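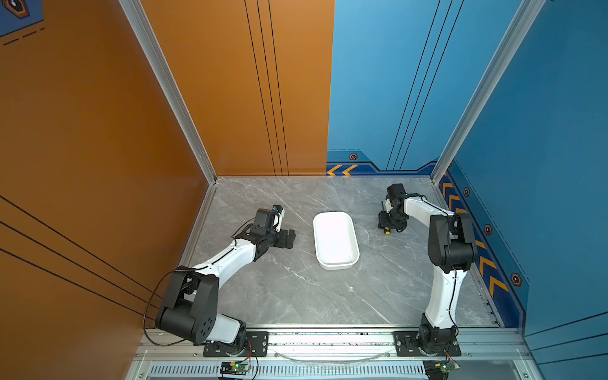

My best tip for teaching arms by remote control: settle your starting pose before you touch the controls, then go back to it every single time! I used to begin wherever the grippers happened to be, and my first 30 demos were a mess. Now I park both arms pointing in toward the middle, with the white tray between them and nothing in it, and only then hit record. Tape marks under the tray help too (painter's tape peels off clean).

Next, drive slowly. Slower than feels natural, and no wiggling while you make up your mind. If I fumble a grab I toss that take and start over. The Fullden notes I learned from say to keep everything, but my results got better once I got picky.
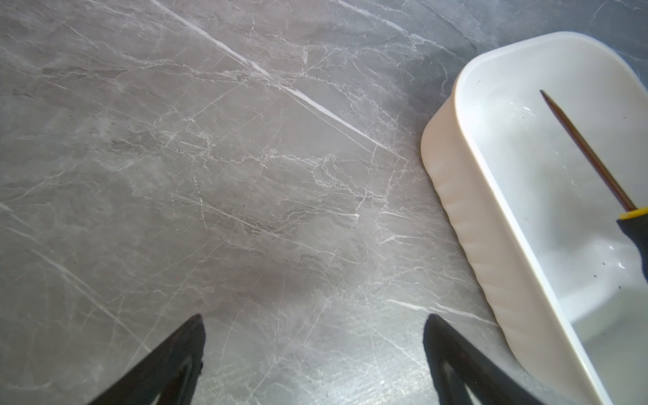
Long skinny tools are the hardest, so I save them for when my hands are warmed up. Open the fingers wide, come straight down, and close near the balance point. And take a break after 2 batches, your thumbs will thank you!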